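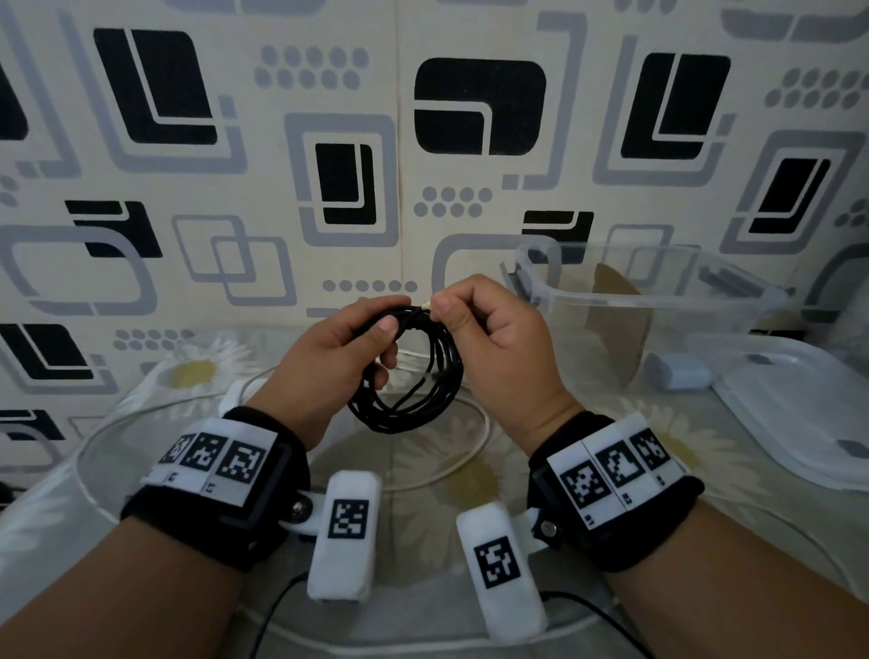
四月去 Kistier 的开放日

我在 Võ 公司做采购,中文是工作以后才学的,写得慢,请大家原谅。四月我和同事 Hòa Hồ 去了 Kistier 的音频线工厂,参加他们一年一次的开放日。下面是我的记录,给没有去的同事看,也给以后想去的人参考。

怎么去

工厂在 Jevutthorpe 的北边,离火车站不近。早上八点四十分有一辆接送车,从车站东门出发,票价不用付,但是要提前在网上登记名字。我们坐的是这辆车,路上二十五分钟。如果自己开车,停车场在河的对面,要走过一座小桥。那天风很大,我建议带一件外套。

登记处给每个人一张胸牌和一本小册子。小册子里写,工厂今年有员工 400 人,上一年的开放日来了 1,822 位客人。今年的数字还没有公布,不过我感觉排队的人不少,买咖啡我等了十五分钟。

上午:铜线和外皮

参观分成小组,每组最多 50 人,由一位老师傅带领。我们组的师傅在这里工作了很多年,说话很快,带一点本地口音,有几个词我问了 Hòa Hồ 才明白。

第一个车间做的是铜线绞合。很细的铜丝从很多个线盘上拉出来,合成一股。师傅讲,绞合的松紧会影响线的手感,太紧的线容易自己打卷,太松的线弯几次以后里面会断。以前我看报价单,只看铜的截面积和外皮材料,没有注意过绞距这一项。以后我会问供应商。

第二个车间是挤出外皮。这里气味比较重,机器声音也大,入口处发耳塞。外皮出来以后要经过一条长长的水槽冷却。我站在水槽旁边看了很久,差一点跟不上小组。

中午

食堂开放给客人,有面条、炖菜和一种当地的苹果饼。苹果饼很好吃,Hòa Hồ 吃了两块。饮水机在二楼,指示牌不清楚,我走错了两次。

下午:收线的课

下午一点半有一个小课,题目叫“线怎么收才不坏”。我本来觉得这个题目太简单,想去看仓库,但是 Hòa Hồ 坚持要听。听完以后我觉得来对了。

老师先讲常见的错误:很多人把线绕在手掌和手肘上,每一圈都往同一个方向拧,时间长了线就有了“记忆”,放开的时候会变成弹簧的样子。比较好的方法是一圈正、一圈反,这样拧的力量互相抵消。圈的大小应该差不多,顺着线自己想走的方向,不要用力拉。

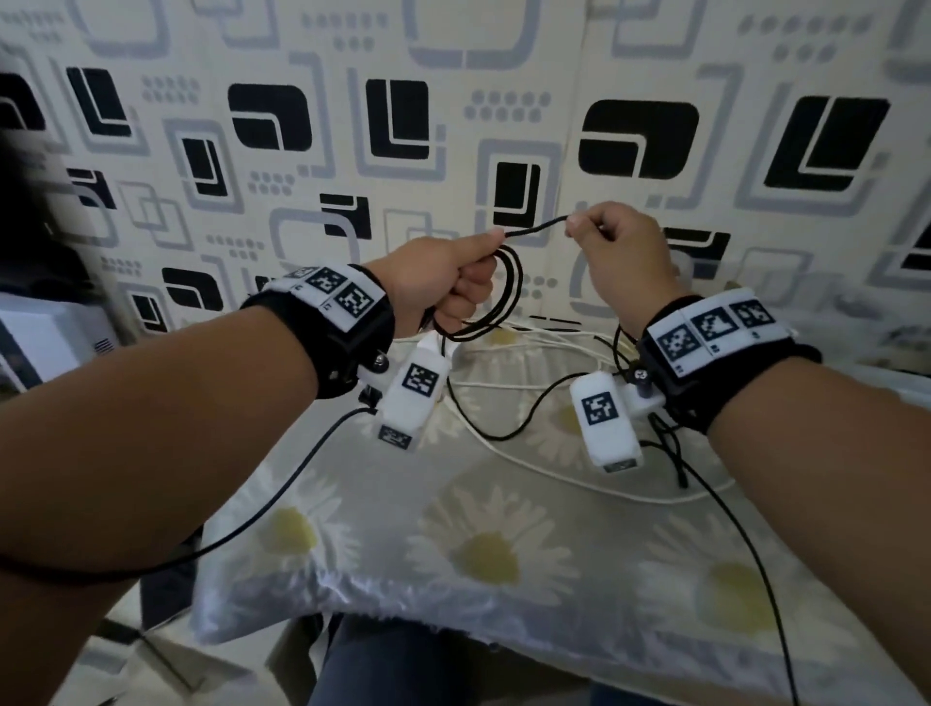

收线练习:一只手握住线圈,另一只手捏起一段线

我练习的时候,反的那一圈总是做不好。老师告诉我,手腕要向里面转,大拇指朝下。我试了好几次,慢慢有一点感觉。收好以后,线头不要从圈里面穿过去,不然下次放线会打结。绑的时候用布的带子比较好,橡皮筋过一段时间会粘在外皮上。

有一位客人问,很短的线要不要也这样收。老师回答,一两米的线可以随便一些,长线一定要认真。

仓库和商店

最后去了仓库。出货的一边正在装 Veltbridge 的订单,箱子上贴的编号是 2,368。仓库的规定写在墙上:线盘要立着放,不可以平着堆。我们公司的仓库是平着堆的,这件事我回去要报告。

出口有一个小商店,卖一些零散的尾货线,按米算钱。我买了六米,价格比网上低。只收现金,请注意。

几点意见

耳塞希望发好一点的,我的左边总是掉。中午的休息时间太短,从食堂走到教室要十分钟,吃完饭几乎要跑。小册子只有两种语言,地图上也没有标厕所。

回程的车是四点十分,末班车是五点半。我们坐了四点十分的,Hòa Hồ 在车上又把收线的方法给我讲了一遍。明年报名的话,请早一点登记下午的小课,位子满得很快。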